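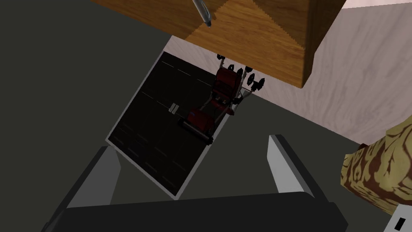 Caisse en bois

Caisse en bois – contenant rigide, le plus souvent parallélépipédique, assemblé à partir de planches ou de panneaux. Sert au transport, au stockage, parfois à la présentation des marchandises. À distinguer du coffre (couvercle à charnières, usage domestique) et du cageot, plus léger, à claire-voie.

Terminologie
Le mot vient du provençal caissa, lui-même du latin capsa. Dans les métiers on dit aussi « caisse pleine » quand les parois sont jointives, « caisse armée » quand des traverses renforcent les angles. Caissette pour les petits formats : fruits confits, savons, bouteilles à l'unité.

Essences
Pin, sapin, épicéa, peuplier. Le peuplier est clair, tendre, peu odorant, donc apprécié pour l'alimentaire. Le pin maritime domine pour les vins. Chêne et hêtre rares, trop lourds. Contreplaqué courant dans l'emballage industriel – meilleur rapport poids/résistance, mais chants fragiles.

Assemblage
Clouage simple sur les modèles courants, agrafage en série. Queues droites ou queues d'aronde pour les fabrications soignées. Le fil du bois suit en général la longueur de la paroi ; à contre-fil la planche fend vite au clouage. Les angles sont la partie la plus exposée aux chocs, d'où les cornières en métal ou en bois dur sur les caisses destinés à l'export.

Production à Zavala
Petite commune forestière, connue pour ses ateliers de caisserie. Deux maisons principales : Olex, spécialisée dans la caisse à vin, et Jotetti, caisses pleines pour outillage et pièces mécaniques. Au plus fort de l'activité, 723 ouvriers. Il reste 3 ateliers, avec 158 emplois. Débit du bois en novembre de préférence, séchage à l'air sous hangar, puis rabotage. Marché aux bois le samedi, toujours tenu.

Le modèle Givolero
Format local, fond rainuré et parois embrevées, sans clou apparent. Couvercle coulissant. Le registre communal recense 3,189 pièces marquées au fer, la plupart encore chez des particuliers. Les premières séries étaient teintées au brou de noix, les suivantes laissées brutes.

Réglementation
Le bois brut destiné au commerce international doit être traité selon la norme NIMP 15 (traitement thermique ou fumigation) et porter la marque correspondante. Le contreplaqué en est exempté, comme les panneaux de particules.

Réemploi
Étagères, jardinières, niches, rangements d'atelier. Poncage conseillé avant usage intérieur, échardes fréquentes.

Voir aussi
Cageot – Palette – Tonnellerie – Layetier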